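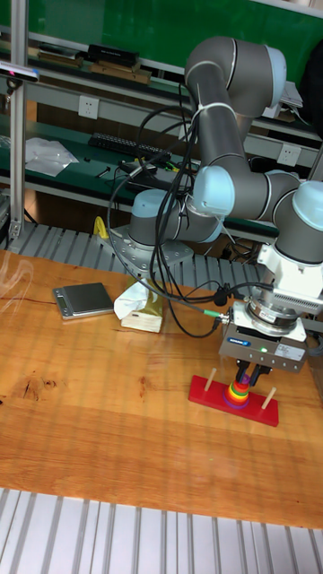
4. Setting out the puzzle board

Tenddale Product Support, May 2019

This section covers the Kolholm ring tower set. It applies to boards with 3 pegs. Read section 2 (Unpacking) first.

4.1 Choosing a surface

1. Place the board on a flat, level table. Varnished wood is suitable, provided the varnish is fully hard.
2. Leave a clear strip of 300 mm in front of the board for the player's hands.
3. Turn the board so that its long side faces the player. All pegs must be within easy reach.

Note: On a slippery table, put a thin rubber mat under the board. Do not use double-sided tape — it lifts the paint when removed.

4.2 Fitting the pegs

1. Push each peg into its hole by hand until it stops.
2. Check that each peg stands upright. A leaning peg will catch the smaller rings.
3. If a peg is loose, wrap the foot with one turn of paper and refit it.

CAUTION: Do not strike the pegs with a hammer. The board may split along the grain.

4.3 Stacking the rings

The rings may be started on any peg. The middle peg is the easiest for a first game, as the moves to left and right are the same length.

1. Put the largest ring on the chosen peg.
2. Add the remaining rings in order of size, ending with the smallest.
3. Press lightly on the top ring. The stack should settle with no gaps.
4. Confirm that the other pegs are bare.

Note: If a ring sticks, rub the inside of the hole with 400 grit paper and wipe away the dust with a dry tissue. Do not oil the pegs.

4.4 Rules of movement

a) Move one ring at a time.
b) Take only the top ring of a stack.
c) Never place a ring on one smaller than itself.

The game ends when the full stack stands on a different peg from the one it started on.

4.5 Care

Wipe the board and rings with a barely damp cloth and dry them at once. Keep the set away from heaters. Chipped rings can be replaced singly; order from Witier by colour, giving the name of the set.

CAUTION: Small rings are a choking hazard. Store the set out of reach of children under 3 years.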